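Okay, a few of you asked how the family reunion planning is going, so I'm going to put it all in one thread and then I promise I'll go back to posting about tomatoes. Topic is karaoke, and how to run a night of it for a big mixed family without anyone hiding in the kitchen.

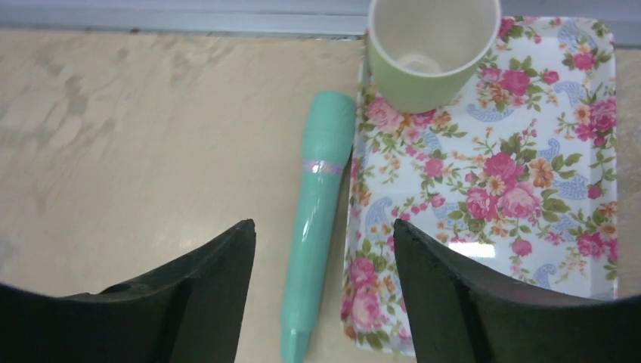
1/ Start with the room. I have hosted this thing in a living room, a church basement and one very windy backyard, and the living room wins by a mile. People sing when the walls are close and they can see a friendly face. In the backyard everybody sounded like they were calling a dog from three streets away.

2/ We're doing it in July this year, at the lake house we rent out by Gondholm. It has a long low room with awful carpet, and awful carpet is wonderful for sound. Please don't let anyone talk you into the nice room with the tile floor. My sister-in-law and I have had this conversation every year and we will have it again.

3/ The song list. I used to let people pick on the night, and we'd lose half the evening to somebody scrolling and saying "no, wait, I know one." Now I send a message to the whole family well ahead and ask for two songs each, one you love and one you could sing half asleep. You'd be amazed how often the second one is the hit.

4/ I keep the list in a spreadsheet and it has 81 songs on it as of this morning (Sat 25 April, with my coffee going cold next to me). It's a lovely thing to read down, really. You can tell who grew up in which house. You can tell who got divorced, too, but we don't bring that up.

5/ Keys! If you only take one thing from this thread, make it this. Most of the big songs were recorded by people with freakish voices, and your uncle does not have one. Nearly every karaoke app lets you drop the key. Drop it by two and try the chorus in the car on your way to the store. If you can get through it at a red light you can get through it in front of your cousins.

6/ Somebody has to go first and it should be you, the host, and you should be bad. I don't mean clowning around, I mean pick something a bit too hard and give it everything you've got. I do a power ballad I have no business touching. After that the bar is on the floor and everyone relaxes.

7/ Kids go early. They'll sing the same song four times and you should let them, and then they're happy and tired and they drift off to the movie in the back bedroom. If you make them wait until 9 you'll have tears, and some of those will be from the parents.

8/ The shy ones. My mother didn't sing a note for years. She'd sit by the snacks and clap. Then one summer we put on a song from when she was young and four of us got up and sang it badly on purpose, leaving gaps, and she started filling in the gaps from her chair. Never stood up. Sang every word. I still get a little choked up about it, so let me move along.

9/ So, group songs. Have a handful ready that need a crowd, and slot one in whenever the energy dips or the last person was REALLY good. It's hard to follow a really good singer. Follow them with twelve people shouting and then you can go back to solos.

10/ Food should be things you can hold in one hand. I get the little cheese pastries from Karakaya, the bakery over on the east side, and they freeze well and heat up in no time. Skip anything with powdered sugar. I learned that during a duet.

11/ Water, too, lots of it, room temperature. People go for the cold fizzy stuff and then burp their way through the bridge.

12/ Neighbors! Go and knock a few days before, tell them what time you'll stop, and then stop at that time. One year the couple next door came over with a pie and stayed for the whole second half, and he turned out to have a gorgeous low voice - he's been on the guest list ever since.

13/ Ending it is the hard part. We always close with the same slow one, everyone on their feet, lights down a little. Once it's over, it's over, no encores, however much my brother begs. It's so much nicer to go to bed wanting one more.

14/ Somebody asked in my messages about the branch of the family that's driving up from Darndale. Yes, they're coming, all of them, and yes, they're doing the medley again. I have put it right after the food.

15/ If you've got a song that works on every age group please drop it in the replies, I'm short on ones the teenagers won't roll their eyes at. Back to tomatoes tomorrow, the seedlings are up and a bit leggy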